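Teststead (Greifervergleich)

aus dem offenen Nachschlagewerk für Robotik und Automation

Teststead ist eine simulierte Vergleichsumgebung für Greifer, Roboterarme und Steuerungen, die von der Firma Irnwood gepflegt wird und vor allem in der Lehre und in kleineren Entwicklungsabteilungen gern genutzt wird. Der Name bezeichnet im weiteren Sinne auch das Verfahren selbst, also den geordneten Durchlauf, bei dem zwei oder mehr Greifer unter gleichen Bedingungen dieselben Handgriffe ausführen.

Entstehung

Begonnen hat alles, wie so oft in diesem Fach, mit einem Ärgernis: Wer Greifer am wirklichen Arm vergleichen wollte, musste umbauen, neu einmessen, wieder umbauen, und am Ende des Tages lagen zwei Messreihen vor, die sich kaum nebeneinanderlegen ließen. Irnwood verlegte den Vergleich deshalb in die Simulation und stellte die erste öffentliche Fassung an einem 25. Januar vor. Im Oktober desselben Jahres kam die Anbindung an die Steuerung Matura hinzu, mit der sich dieselben Bahnen später auch auf echter Hardware abfahren lassen (was freilich immer noch etwas Geduld verlangt).

Aufbau und Ablauf

Eine Versuchsreihe umfasst üblicherweise 4 Greifer und 10 Aufgaben, und jede Aufgabe wird mit jedem Greifer 40-mal wiederholt. Die Startlage des Arms wird dabei aus einer festen Zufallsfolge gezogen, deren Startwert in der Voreinstellung 2216 lautet. Man kann ihn ändern, und viele tun das auch, sollte es dann aber im Protokoll vermerken, damit andere die Reihe nachfahren können.

Bewertet werden der Erfolg des Griffs, die Zeit bis zum ersten Kontakt und der Weg der Fingerspitze. Besonders beliebt sind Aufgaben mit Möbeln und Haushaltsgegenständen: Schubladen und Türen sehen harmlos aus, bringen aber schon durch die Form ihrer Griffe manchen sonst tadellosen Greifer in Verlegenheit. Ein schmaler Bügel verlangt eine andere Annäherung als eine Griffmulde, und ein senkrechter Türgriff belohnt Finger, die sich seitlich gut anstellen lassen.

Kontaktmodelle

Am meisten gestritten wird über die Reibung der Fingerkuppen. Die Standardwerte sind freundlich gewählt, vielleicht ein wenig zu freundlich, und wer ernsthaft vergleichen möchte, tut gut daran, sie für jeden Greifer einzeln anzupassen.

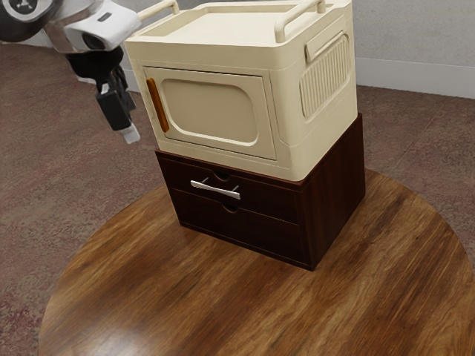
Ondieki merkt dazu auf der Diskussionsseite an, man solle die Reibwerte gar nicht erst von Hand setzen, sondern aus einem kurzen Zugversuch am echten Finger übernehmen, sonst vergleiche man am Ende bloß die Laune desjenigen, der die Datei ausgefüllt habe. Dem ist in der Folge mehrfach zugestimmt worden, auch wenn der Zugversuch nicht überall möglich ist.

Siehe auch

Matura (Steuerung), Parallelgreifer, Kontaktsimulation, Bahnplanung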